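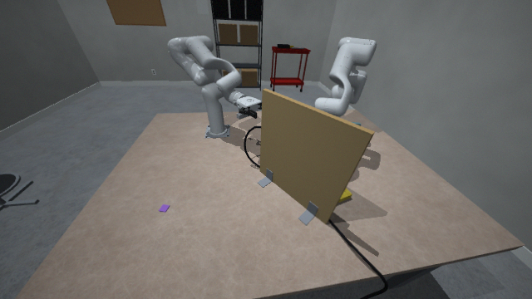
A large table with a mottled pinkish-tan top.

Wood, Paint and Tabletops: Your Questions

We get a lot of mail at Grenero about color at home, and most of it comes down to wood. What goes with it, what to put on it, whether to paint over it. We love these questions! The answers below come from our own houses and from the sample shelf in our Morton workroom, which is up to 173 boards and still growing.

Do all the woods in a room have to match?

No, and please don't drive yourself crazy trying. Two woods that nearly match often look worse together than two that are clearly different. If your floor is a honey color, a dark walnut table will sit on it happily, while a slightly different honey can look like you ordered the wrong thing. Pick one wood to be the main one and let the others be lighter or darker by a good step.

How do I tell if my wood is warm or cool?

Hold a sheet of plain white printer paper against it in daylight. Next to real white, the yellow, orange or pink in a board shows up right away, and so does any gray or green. Do it around noon if you can. Lamps at 8 in the evening make nearly everything look warm.

I have a gray counter and I'm worried about adding brown shelves. Will it look muddy?

It can, with the wrong gray. A gray with a lot of green in it tends to fight with orange woods like cherry.

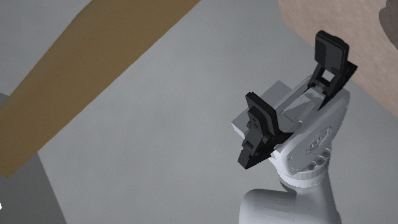 Light grays are much easier to live with than people expect, and they're one of our favorite backgrounds for a single piece of wood. The trick is to keep a clear difference between the two, so the wood reads as wood and the gray stays quiet. A tan-brown plank against a flat light gray surface, with a little pale pinkish beige up in the corner, is a mix we'd happily borrow for a kitchen - the beige is a nice bridge between the other two. Try it with three scraps on your counter before you buy anything. Leave them out for a few days and look at them in the morning, too.

Should I oil or varnish a shelf?

For books and plants, oil is lovely and very forgiving. You wipe it on, wait, wipe off the extra, and when it gets scuffed you do a bit more. For anything near a sink we go with a water-based varnish, three thin coats with a light sanding in between. One safety note about oil: rags can heat up and catch fire by themselves if you ball them up. Spread them flat outside to dry, then follow your local rules for getting rid of them.

What is the Plalier card you keep mentioning?

It's our own color card, named after the street where our first workroom was. It has 44 wood and paint pairings, each with a short note on the light we tested it in. You can pick one up at the workroom or print it from the downloads page, but go by the notes if you print it, as home printers do strange things to beige.

My pine shelves turned orange. Can I fix that?

You can calm them down a lot. Pine gets deeper in color as it ages, and an oil-based varnish adds its own yellow on top. Sand back to bare wood, then use a clear water-based finish, or a white-tinted oil if you want it paler still. It will keep changing over the years, only more slowly. Or leave the shelves be and paint the wall behind them a soft blue-green! Orange pine against the right blue-green is a wonderful thing, and it's a lot less sanding.

Can I paint a laminate table?

Yes, with patience. Wash it well, scuff the whole top with fine sandpaper, wipe off the dust and use a bonding primer. Two coats of a hard-wearing enamel go over that. Then comes the part people skip, which is letting it cure. Dry to the touch is one thing, but give it a couple of weeks before you put hot plates or heavy pots on it.

Are patterned tops hard to decorate around?

Speckled and mottled tops are easier than plain ones in our book. You already have several colors to work with, so pull out the palest one for the walls and a deeper one for the chairs or cushions. They hide crumbs beautifully as well.

How big should a test patch be?

Bigger than you think. Paint a whole sheet of poster board and move it around the room. For stain, use an offcut of the same wood, sanded the same way, and put your topcoat on half of it. Write what you used on the back in pencil. We once spent a whole afternoon trying to work out what was on board 93.

Do you take questions from readers?

All the time. Use the form on the contact page and put "Mthembu" in the subject line - that's the name of our reader mailbag, and it gets sorted first. Tell us which way your windows face and what your floor is made of. We read everything, and new answers go up here in January and again in the summer.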